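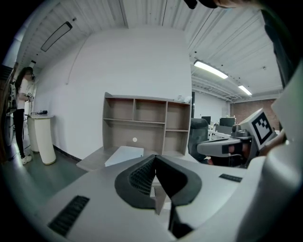
March 18, 2023

So I finally did the thing I've been threatening to do since October and walked the whole of the old canal path from Bunthorpe to Lastbridge. All 20 miles of it, over two days, with a night in Carnach in the middle (where I ate my own body weight in potato soup and was asleep by eight thirty).

I'd done bits of it before. Everybody around here has done the first two miles out of Bunthorpe, because that's where the ducks and the ice cream window are. After the second lock it gets quiet fast. The gravel gives out, the path goes down to one set of boots wide, and you start to see the old mile markers, which are little stubby stones with the numbers nearly worn off. I missed the first three completely and then got obsessed and had to touch every single one.

A bit of history, and I'll keep it short, I promise! The sign at the first lock says digging started in 1788 and that they had 600 men on it at the busiest point. It was supposed to carry lime and grain down to the river, and it did that for a good long while until the railroad came through and took the whole business away. Then it just sat there silting up. Parts of it are so full of cattails now that you'd never know there was a canal under them, except that the ground is suspiciously flat and a stone bridge pops up every so often going over what looks like a meadow.

Day one was cold and bright and I was smug about it. I had dry socks, I had a thermos, I had two cheese sandwiches that I finished by ten in the morning. The stretch before Carnach is the prettiest, with big old sycamores on both sides and the water clear enough to see the bottom. I saw a heron, then what I'm pretty sure was the same heron, then the same heron again. We went along like that for an hour, him flapping off in a huff every time I caught up.

Day two it rained. It wasn't dramatic rain either, just that fine stuff that gets in at your collar and stays there. The path past the Carnach aqueduct is clay, and wet clay on the bottom of a boot weighs as much as a small dog. I slid down the bank once (only a little way, only my pride) and lost a glove, so if you find a green left-hand one, it's mine and you can keep it.

I had planned to stop for lunch at the Wei, which is a noodle place at the back of the boatyard, and all morning that was what kept my feet moving. Closed until spring! There was a handwritten note on the door and everything. I stood under their awning and ate trail mix and felt very sorry for myself, and then the rain let up a little and I felt silly and got going again.

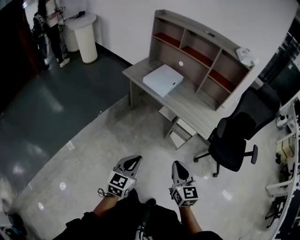 Can you do the whole path in one day?

If you're fit and you start at first light in summer, sure, but I'd split it at Carnach, mostly for the clay section, which takes twice as long as it looks on the map.

The last four miles into Lastbridge are easy going. It's all mowed grass and benches, and there are people out with strollers, and you come squelching up behind them looking like something that crawled out of the canal. I got a few looks. One very small kid waved at me and I waved back with my one glove.

Some practical stuff, if you're thinking of going. There's no drinking water between the second lock and Carnach, so carry plenty. The bus back from Lastbridge goes from behind the library, and I wasted a good while standing at the wrong stop out front. Bring a hat. Bring more sandwiches than you think you need. And get the paper map from the Bunthorpe visitor center, because my phone lost signal at the sycamores and didn't get it back until dinner.

My blisters have mostly gone down and my boots are still drying by the back door, stuffed with newspaper. I'm already looking at the branch canal that splits off north of Carnach, which is shorter and has a tunnel on it. I think you have to go up and over the hill these days, but I need to check. If you've walked it, leave me a comment and tell me how muddy it gets!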